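Vomley Five-Finger Hand

Product page updated January 19, 2019

Fruit is a great test for a robot hand. It's round, it bruises, and no two pieces sit in a basket the same way. We love it as a demo task, and the Vomley handles it beautifully.

The Vomley is a right-sized hand for anyone building household or lab handling jobs - five jointed fingers, a dark grippy covering over the palm, and a wrist housing that bolts straight to most light arms. Each finger takes a position value from 0 to 255, so you can close the hand gently and stop wherever you like. There's a small status light near the wrist too, handy when you're setting up on your own.

Apple job, basket and fridge:

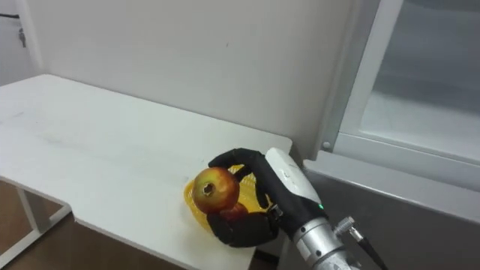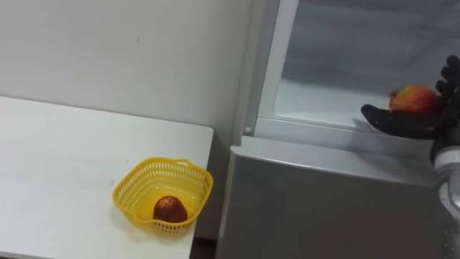
Vomley hand holding a red and yellow apple, at the basket (first) and at the fridge shelf (second).

What's in the box
Hand with wrist housing
Cable, 800 mm
Spare fingertip covers, set of 5
Bitivden control software, with 9 ready-made grips

The grips are our favourite part! Pick one, change the closing speed, save it under your own name and away you go. The covers pull off for washing and should be checked every 1,000 grasps.

Also fits the Pumphrey wrist adapter (sold separately). New colour options are coming in May.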